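Ticket 182: Meeting room booking panel shows the room as taken when it is free
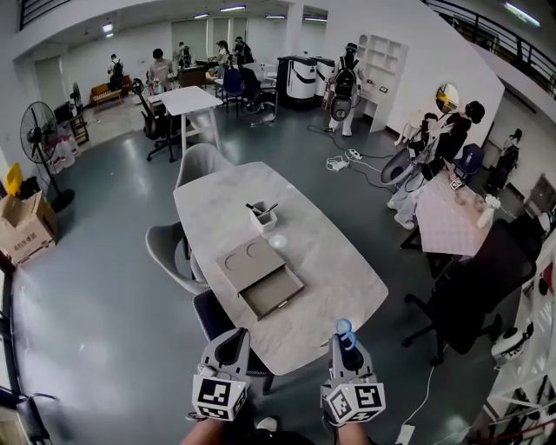
Kelly Barros

Status: open, waiting on vendor
Product: Stitum room booking, panel and calendar add-on
Priority: was Low, I have moved it to Medium
Opened: 27 October 2022

Problem as reported

The panel for Nishimura (the meeting area with the big marble-topped table) goes red and says "In use until 5:00 PM" on afternoons when the shared calendar has nothing in it. People see red and go elsewhere. The Prenik room next to it runs the same panel on the same software and has never done this.

First reply from vendor support

They asked me to restart the panel. I had restarted it before opening the ticket and said so in the ticket. I restarted it again. It came back green, stayed green for 29 minutes and went red with no booking behind it.

They then suggested that somebody was booking the room from a phone and deleting the booking afterward. I doubt this. A deleted booking leaves a line in the calendar's change history, and I read the history for the whole week. There are no deletions for Nishimura. I attached the export, and I don't think anyone opened it, given that the next message asked me for the export.

Things I tried

Signed the panel out and back in with the room account. No change.

Checked the time zone on the panel, the room account and the add-on. All three match. Support told me twice that this is "almost always a time zone issue." It would be an odd time zone issue that only shows up after lunch.

Swapped the two panels between Nishimura and Prenik. The fault stayed with Nishimura, so I am fairly sure the hardware is fine. I would like it noted that I was quoted a replacement panel at 800 dollars before anyone had suggested swapping them.

Turned off the "hold room for walk-ups" setting. No change that day. The setting was back on the next morning and I did not turn it back on. Prodromos Rallis has the only other admin login and says he hasn't been in there since September. I believe him, he has better things to do.

Deleted the room's entry in the add-on and made it again from scratch. This worked for two days and I nearly closed the ticket.

What I think is going on

There was a recurring booking in Nishimura for the Skundasetti project, every weekday afternoon until 5:00. The project moved out of this office in September and the series was canceled by its owner, whose account was then shut off. The calendar shows the series as gone. My guess is that the add-on keeps its own copy and never heard about the cancellation, and that the same nightly sync brings back the walk-up setting from an old saved profile. That would explain the two good days as well, if the full sync doesn't run every night.

I can't prove any of this from my side - the admin page shows a green check mark next to "Last sync" and nothing else. A green check mark is not a log. I have asked for the real sync log.

Second reply from vendor support

They say version 4 of the add-on "includes improvements to calendar reliability." I asked whether that covers canceled series whose owner has been removed. The answer was a link to the release notes, and the release notes say "improvements to calendar reliability."

I am willing to install it, but not on both rooms at once. Prenik works and I want it to keep working.

Workaround for now

Ignore the panel for Nishimura and go by the shared calendar. If the calendar is clear, the room is yours. Please don't tap "End meeting" on the panel to clear the red. It does clear it, but it also ends whatever real booking comes next, and I have had two complaints.

Still needed from vendor

The sync log for the Nishimura room account.
A yes or no on whether the add-on stores its own copy of a recurring series.
A way to clear that copy, if it exists, without deleting the room again.

Please leave this open. The last one was closed automatically as resolved while I was still typing a reply to it.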